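Zonia > Community pages > Moderation > Page safety check

Groups Guidance Forms Contact

Safety check for public discussion pages, with comments
Page checked: Warnham Residents' Talk
Checked by: Kaiwen Hou
Month of check: July

This checklist is for pages on Zonia where people discuss local politics and elections. It replaces the form from 2021, which did not ask anything on false claims. Please write the result after each point and then a comment, also when the result is good. A result without comment is difficult to use for the next person.

Part A. Rules of the page

A1. Rules are published and can be read without logging in.
Result: Yes.
Comment: The rules are pinned. On the phone they are hidden under the second menu, and I needed some time to find them. I would move them up.

A2. Rules say clearly what is a false claim about voting.
Result: Partly.
Comment: The text says "no misleading posts". This is too wide. It should name the wrong polling day, the wrong place, and the wrong information on who may vote.

A3. The number of warnings before a suspension is given.
Result: Yes.
Comment: It is three warnings. The page followed this in all cases I have read, except the one under B4.

A4. Rules are the same for candidates and for other members.
Result: No.
Comment: There is an old sentence which gives councillors "more room in debate". The moderators told me they do not use it any more. Then it must be deleted, for it is still public and members quote it.

Part B. Removed posts and suspended accounts

B1. Each removal has a written reason in the log.
Result: Partly.
Comment: Most reasons are good and short. Two entries say only "see above", but there is nothing above which belongs to them. I asked that they are filled in from memory while the moderator still has it.

B2. The member receives the reason.
Result: Yes.
Comment: The message is polite. It still has the name of the Kozan page at the bottom, so it was copied from there. Please correct it.

B3. The member can appeal, and a different moderator reads the appeal.
Result: Yes.
Comment: I looked at the appeals on the parking charges and on the bypass. In both, the second moderator wrote an own opinion and did not only sign.

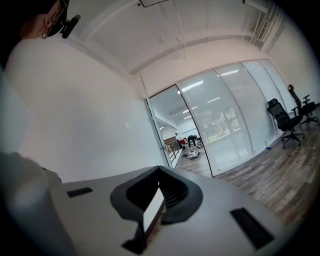

B4. Permanent suspension is decided by at least two moderators.
Result: No.
Comment: One account was closed by a single moderator late in the evening, after a quarrel about the Zeranley boundary. I think the decision itself was correct - the posts gave a private address - but the second name is missing in the log. A temporary block until the morning would be enough.

Part C. Safety of persons

C1. Threats are reported to the police and not only deleted.
Result: Yes.
Comment: The procedure is written down, and the moderators know where it is. A copy of the post is kept before it is removed.

C2. Private addresses and telephone numbers are removed quickly.
Result: Yes.
Comment: The slowest case took around 2 hours. At night it could be longer, and the page should say so to the members.

C3. Moderators' private profiles are not linked from the page.
Result: Partly.
Comment: One link remains in the welcome post. It is only a small thing to change, but please do it first.

Part D. Access to the page

D1. Former moderators have no access.
Result: Yes.
Comment: I compared the list with the log. There was one name I did not know, and it was a new moderator who was not yet introduced.

D2. Two-step login is switched on for all moderators.
Result: Yes.
Comment: None.

Overall result: passed with corrections. To correct before the next check: A2, A4, B1, B2, B4, C3. Suggestion only: A1 and the note on night hours in C2. The corrected rules should be sent to me as text and not as a screenshot, so I can compare them with the old version.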